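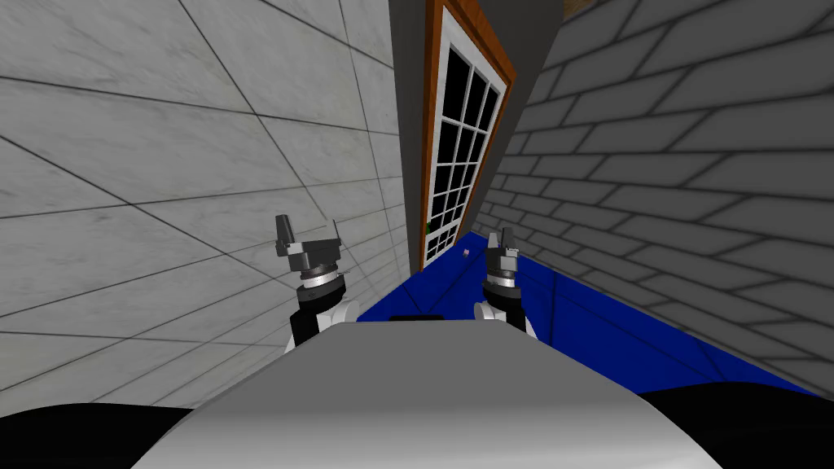

Trellthorpe police to release full video of August march

24 Feb 2019

After a long winter of waiting, and a good many letters to the editor, people in Trellthorpe will finally get to see the whole police recording of last August's march on Jilamitz Street and make up their own minds about what went on there.

The city agreed this week to hand over all of the footage, along with the written reports of the officers on duty. Up to now the public has had only a short clip, passed from phone to phone, in which a man in a gray cap seems to be arguing with two officers beside an overturned trash bin. Some folks are sure he was a troublemaker. Others are just as sure he was an officer out of uniform, and you can still hear the matter argued over coffee at the Tóth bakery most mornings (your reporter has been drawn in more than once, and came away with a very good poppy seed roll and no firm opinion).

Soudabeh Asadi started the petition for the release at her kitchen table, and it ended up with 1,291 names on it, which is a lot for a town where the last election for mayor was settled by 699 votes. She told the council she had friends on both sides of the question and would dearly like to keep them all.

Police chief Kamran Dehghan has said that plainclothes officers were present that afternoon but has declined to say how many, or whether the man in the cap was one of them. He did say his department had nothing against the release once the faces of children had been blurred, and that this work is now finished.

The council vote was 9 to 2 in favor. The two members who voted no wanted to wait until the outside review by the Vadarthorpe county office is done, and they made their case politely and at some length, so that the meeting ran well past supper.

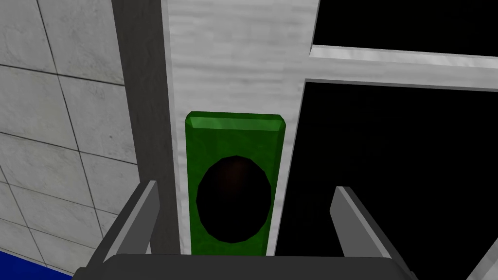
Esmaeil Zarei, speaking from the floor after the vote, said he had marched that day with his daughters and had seen mostly patience from everyone, police included, but that a town ought to be able to look at its own bad ten minutes along with the good ones. He asked that the reports be put out in plain print at the library too, for neighbors who don't use a computer, and the city clerk promised to see to it.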